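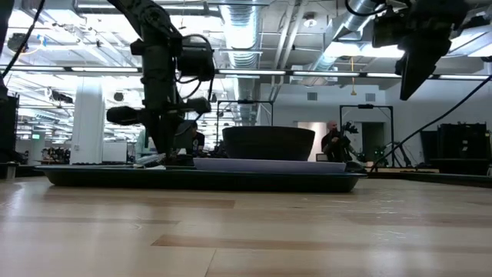 Farzana Usmani asked for the tray and bowl checks to go on one sheet, as she had been filling in the same answers twice and the two versions didn't always agree. Her other remark was that "clean" is no use as a heading unless it says clean of what. Both points are taken up in this version.

TABLETOP, TRAY AND BOWL CHECK
Zerkico, first floor
Done weekly, before the first use of the table. June sheet, with comments carried over from the last one where they still apply.

Mark each line OK, Fix or Stop. Stop means the table stays out of use until someone has signed the line off. Put your initials against anything other than OK.

1. Tabletop

1.1 Surface wiped, no crumbs, grit or tape residue. OK
Comment: Wipe along the grain. Damp cloth, then a dry one.

1.2 No splinters or raised grain along the front edge. Fix
Comment: Small rough patch where people lean. Sand with fine paper and oil it. Please don't put tape over it again, the glue is worse to get off than the splinter was.

1.3 No standing water, rings or swelling between planks. OK
Comment: One pale ring, old. It hasn't grown since the last sheet. FU

1.4 Table doesn't rock when pressed at each corner. OK

2. Tray

2.1 Tray sits flat, no rocking. OK

2.2 Rim free of chips and sharp spots. Run a gloved finger all the way round. OK
Comment: Gloves are in the Dorner box, second drawer.

2.3 Tray kept back from the table edge. OK
Comment: The old sheet gave 60 mm as the least distance. Keep to that until we hear otherwise.

2.4 Underside clean. Fix
Comment: Lift it and look. Grit underneath is what scratches the wood, and it had been missed 3 weeks running. Wiped on Sunday, needs doing properly with washing-up liquid.

2.5 Small items on the tray are ones that belong there. OK
Comment: Anything without a label goes in the Swati tub by the sink and is thrown out at the end of the month.

3. Sheet under the bowl

3.1 Lies flat, no curling at the corners. OK

3.2 Does not slide when the bowl is turned by hand. OK
Comment: If it does slide, wash and dry both sides before marking it Fix. Nine times in ten it is dust.

3.3 No cuts, burns or stains that won't wash out. OK
Comment: Spare is in the cupboard, cut to the same size.

4. Bowl

4.1 No cracks. Look inside and out under the lamp, then tap the rim and listen. OK
Comment: A cracked bowl is a Stop, however small the crack. Wrap it before it goes in the bin.

4.2 Rim smooth all round. OK

4.3 Base clean and dry before it goes back on the sheet. OK

4.4 Bowl washed by hand, not in the machine. OK
Comment: Maltesix powder left a film on the last one. Dark finishes show it badly.

4.5 Bowl lifted with both hands and never by one side of the rim. OK
Comment: Added after the breakage in spring.

5. Cables and floor

5.1 No cable hanging where it could catch the bowl or a sleeve. OK

5.2 Cables not pinched or frayed where they can be seen. OK
Comment: Look only. If one needs moving, ask first.

5.3 Floor dry and clear on all sides a person can walk. Fix
Comment: Two bags left against the table leg. Bags go on the hooks.

5.4 Chairs behind the table pushed in when not in use. OK

6. Light and access

6.1 Overhead lights all working. OK

6.2 Dustpan and thick paper for broken pieces within reach. Fix
Comment: Dustpan is there, paper has run out. Old newspaper will do. FU

6.3 First aid box in place and in date. OK
Comment: Plasters topped up, 42 in the tin. No need to count them again until it looks low.

Open items

1.2 front edge — sanding, before the next sheet
2.4 tray underside — full wash
5.3 bags — moved, but check again next time
6.2 paper — bring some in

No Stop lines this week.

General comments

The tap test in 4.1 needs a quiet room. If people are working close by, take the bowl to the sink area and do it there.

Someone has been ticking section 3 without lifting the bowl. You can't answer 3.2 or 3.3 like that. Lift it, set it down on a folded towel, check the sheet, put it back.

Old sheets are kept for 2 years in the blue folder. Please stop writing on the back of them.

Checked by: F. Usmani
Second check: not yet done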